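The Kitchen as Classroom
How a small program in Brultdale gathers the ordinary motions that machines find hardest to learn

By Hanna Tkachenko
January 30, 2020

The Bondham Institute occupies the upper floors of a former textile warehouse on the east side of Brultdale, and visitors who arrive expecting a laboratory are often directed back out to the street. The institute's household manipulation program does very little of its work on the premises. It is carried out in apartments, rented by the week or lent by their occupants, where staff members spend their days picking up spoons, closing drawers and folding towels.

The purpose is to build a library of examples. A learning system that is to handle household objects must be shown how such handling is done, many times and in many places, before it can attempt the same tasks with any reliability. The program, which began in September with three collectors, now employs eight. Each is trained for seven working days before any of his or her recordings are accepted into the library.

The method depends on a simple substitution. Instead of steering a robot arm from a distance, the collector holds the gripper itself and performs the task directly, while a camera mounted on the tool records the view over the jaws. The arm is absent, along with its base, its power supply and the safety perimeter it would require. The recordings are later used to train a policy, the set of learned rules by which a robot decides how to move from one moment to the next.

Mwende Makori, who directs the program, regards the saving in equipment as secondary. The principal advantage, in her account, is access. A robot arm on a stand cannot readily be carried up to a fourth-floor apartment, set up beside the stove and removed before dinner. A hand tool can, and it can be taken to another home the same afternoon.

Access matters because homes differ in ways that a laboratory does not reproduce. The institute's first trials were held in a model kitchen built on the second floor of the warehouse, with a plain gray table and a single set of matching flatware. The resulting policy performed well in that room. When it was tested in a staff member's own kitchen, it reached confidently for the printed fruit on a placemat. The model kitchen is now used for training new collectors and for storing chairs.

Flatware has since become one of the program's main subjects. Spoons and chopsticks are thin, they lie close to the surface, and they come to rest across one another. A person lifting a spoon from beneath two chopsticks makes a series of small adjustments without noticing them: the approach is tilted, the neighboring object is nudged aside, the grip is closed a little later than it would be on a cup. The task sheet for sorting and clearing a table asks collectors to preserve these adjustments, and to work at a pace they would find natural at home.

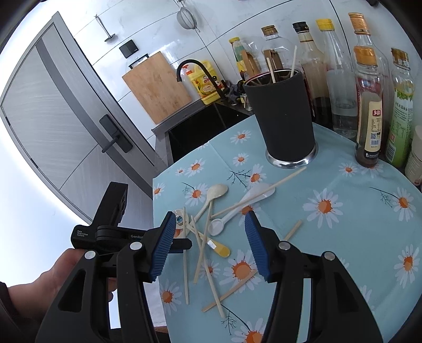

Slowness has its critics, and Dima Masri put the objection plainly at the program's winter review: if every grasp is careful and every spoon is lifted cleanly, the system will know nothing about what to do when a spoon slips. The remark led to a long discussion and, some weeks later, to a change in the instructions. Collectors no longer discard a recording in which an object is dropped. They continue, recover the object as they ordinarily would, and mark the episode so that it can be studied separately.

The marking of episodes is more demanding than it may sound. An episode begins when the tool leaves its resting position and ends when the last object named on the task sheet has been released. Between those points, reviewers look for several faults. The jaws may leave the camera's view of the object for too long. The collector may brace an item with the free hand, giving the system an example it has no means of following. The tool may be turned so quickly that its position cannot be recovered from the recording afterward.

Petro Yatsenko supervises the reviewers, who work in a quiet room overlooking the rail yard. Of the 700 episodes submitted in the first full month, he reports, around a third were returned. Most of the returned episodes showed the tasks completed correctly. They failed on matters of form, and the free hand was the most frequent cause. New collectors are now asked to keep it behind the back during their first sessions, an instruction that is generally disliked and generally effective.

The arrangement of objects is also governed by rule. Collectors are told not to lay out utensils in neat rows, and not to clear away the everyday contents of the table unless the household requests it. Between episodes the items are gathered up and let fall again, so that no two attempts begin from the same position. Patterned tablecloths are welcome. The scheduling office keeps a record of table shapes, surface coverings and the direction of the windows, and uses it to decide which homes to visit next - a practice that has given the office an unusually detailed knowledge of Brultdale's kitchens.

Households that take part sign a written agreement. Mail, family photographs and medicines are put away before recording begins, and residents may ask for any session to be deleted. A partner group in Grulville, working under the same agreement, has begun collecting in older houses with narrow kitchens, where the collector's elbow room is itself a limitation. Its first recordings reached the institute earlier this month and are still under review.

How many examples will be enough remains unsettled. Pirmin Kuster, who trains the policies, has found that additional episodes from a familiar kitchen soon cease to help, while a few from an unfamiliar one may improve results across all of them. He has asked that visits be shortened and their number increased. The collectors have pointed out that travel and setup already take up much of the day, and the matter is under discussion.

The next phase concerns the Hnatiuk apartments, a residential block north of the river where the building's management has agreed to make vacant units available through the spring. The units share one floor plan but have been furnished by different tenants over the years. Collectors will begin there with table clearing and proceed to the sorting of drawers. The task sheets for drawers are still being written, and their authors have yet to agree on what should be done with the contents of the one that holds everything else.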